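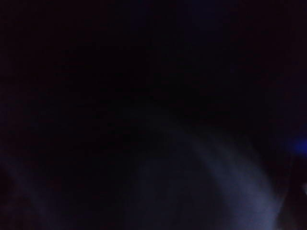 October, gone ten at night

I have tea, I have a biscuit, and I have the sort of ache across the shoulders that only comes from leaning over a motorcycle for most of a day, so before I go up I shall write down where things have got to with the Birach.

The forks are back in! I had meant to do them in the spring and then again in August, and both times something else on the bike jumped the queue (first the clutch, which dragged, and then the rear wheel bearings, which I only looked at to put my mind at rest and which did nothing of the kind). Today I started at eight with the yokes laid out on an old towel and by dinner time I had both legs up through the bottom yoke and pinched, and the wheel spindle sliding in and out with two fingers. It has never done that in all the years I've had it. I used to knock it through with a mallet and think that was how they all were.

The new springs are from the little firm at Gakitz, the ones who will still wind a pair to order if you write to them nicely and tell them what you weigh. I told them the truth, biscuits included. They came in brown paper with the rate pencilled on the outside, a good bit stiffer than what came out, and when I stood the old ones next to them the old ones had sagged by the width of my thumb. No wonder she dived so badly coming down into the ford at the Fistcombe trial. I blamed the front brake for that, and then I blamed my wrists, and I believe I owe both of them an apology.

Oil took longer than it should have. The book says one thing and the sheet from Gakitz says another, and I sat on the step with both of them on my knee for a good while before going with the sheet. If it's too lively I can always take some out. The left leg weeps a very little at the seal already, or else it is what I spilled down it while filling. I've wiped it and put a bit of clean card underneath and I'll know in the morning.

Then the carburettor, which I hadn't planned on at all, but the tank was off and it was sitting there looking at me. The Holub is a simple enough thing once it's on the bench. I had the float bowl off and found a crumb of something brown in the bottom, and the pilot jet was half blocked with more of the same, so that may be the end of the spitting on a closed throttle – or it may not, I've said so before. I paid 61 pounds for the rebuild kit last winter and used precisely one gasket out of it.

The frame number caught my eye again while I was wiping down the headstock. 2234, with the last figure stamped a shade crooked. I like to think of somebody in the works with a cold, holding the punch in one hand and a handkerchief in the other. The engine is 722, so the two can't have left the factory together, and I've long since stopped minding. Whoever paired them up knew what they were doing, for she pulls from nothing and always has.

Entries for the winter trial at Fistcombe close at the end of the month. I have the form on the mantelpiece, filled in apart from the class. If I go in the heavy class I shall be last, and if I go in the older riders' class I shall be last in much nicer company, so I expect that settles it. They've moved the start to the far side of the quarry this year, which puts the long climb first, with cold tyres and a cold rider. I'd like to get some 700 miles of lanes on the new springs before then but there simply aren't that many dry evenings left, and I'll be pleased with half.

Still to do: the headlamp bracket, the tank rubbers (one split, must order), and the speedometer cable, which I have routed the wrong side of the bottom yoke and only noticed as I was turning the light off. I stood at the door and looked at it for quite some time. It can wait until tomorrow. The tea has gone cold while I've been writing, and I want my bed.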